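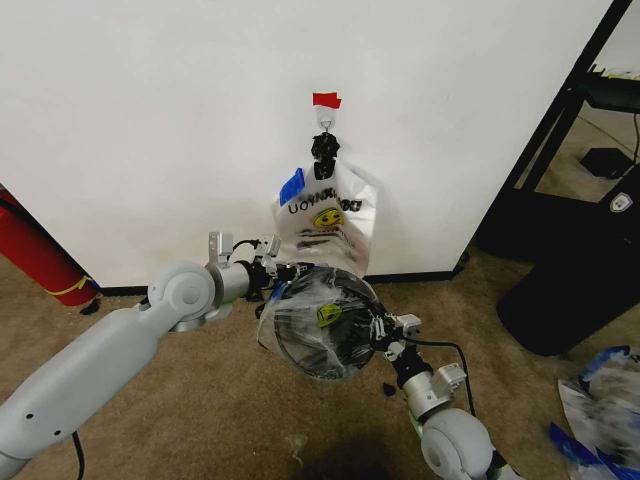
Figure 1. A shopping bag hung by a clip from the adhesive hook, with a round black item at the bag. The red tape marks the hook position.

Hanging storage for reused shopping bags in a shared laundry
Group members: Sigita Navickas, Moataz Bensaid, Trudy Ruawai
Supervisor: Tõnu Koppel

1. Background

The Laur residence has one laundry and storage room for the whole floor. Residents keep thin plastic shopping bags and use them again for small household items. Before the project these bags were left on the bench or pushed behind the dryer. They tore, and people could not tell which ones were in use.

We were asked to find a way of hanging the bags on the wall without drilling. The wall is painted and the lease does not allow screws. Our budget was $30.

2. Method

We compared two ways of hanging a bag. In the first, the bag handles went straight over the hook. In the second, the top of the bag was gathered into a neck and held in a clip, and the clip was hung from the hook.

The hooks were small white adhesive ones with a metal loop. We cleaned the wall with a damp cloth, let it dry overnight and pressed each hook on by hand. A strip of red tape was put on the wall just above each hook so that the position could be found again if the hook came off. Blue tape on the upper part of a bag meant that it was part of the test and should be left alone.

The bags were ordinary thin white ones, including the type with THANK YOU and a yellow smiley face printed on them. We used whatever residents gave us, so the bags were not all in the same condition at the start.

Each bag was loaded to 244 g and checked each morning in November. Indrek Tamošiūnaitė from the floor below did the checks while the rest of us were at placement.

3. Results

Bags hung by the handles stretched at the point where they touched the loop. Several split there. With the clip, the weight was spread across the gathered plastic and we saw much less stretching. The neck did twist when the bag was bumped, and a wide item could swing against the wall.

The clip took longer to use. Residents needed both hands to gather the bag and a third person complained that the spring was stiff. One clip slipped when the plastic had been folded unevenly.

The hooks held at the test load. We also tried 200 g more on one hook and it came away after two days, taking a small flake of paint with it.

4. Discussion

Clips are worth the extra time for bags that stay on the wall for a week or longer. For a bag that is opened every day, the handles are easier and the bag can be replaced when it wears out. Flat, round items should go in with the wide side facing the wall.

We did not test humid conditions properly. The dryer was out of service for part of the month, and the room was drier than usual.

5. Further work

A softer clip should be tried, and the hooks should be left up over summer to see whether the adhesive ages. Trudy has kept the record sheets and the leftover hooks are in the cupboard beside the sink.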